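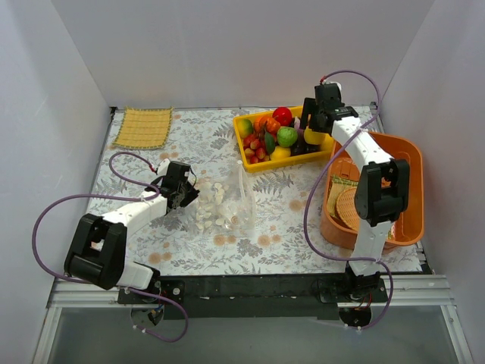 ## Cloth as a Working Surface

Printed cotton hides lint and small stains that plain white shows at once. The Dakley mill in Watau weaves its table cloth at two weights - the heavier one drapes better but dries slowly. Wash at low heat and expect the length to shrink first. A hem of six stitches per inch holds through most laundering.

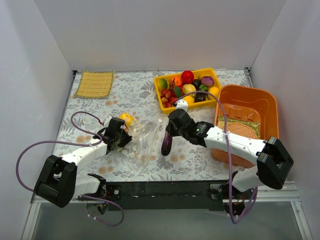 *Pale floral sheet with grey sprigs, under a crumpled clear bag.*

Darker prints need a separate rinse.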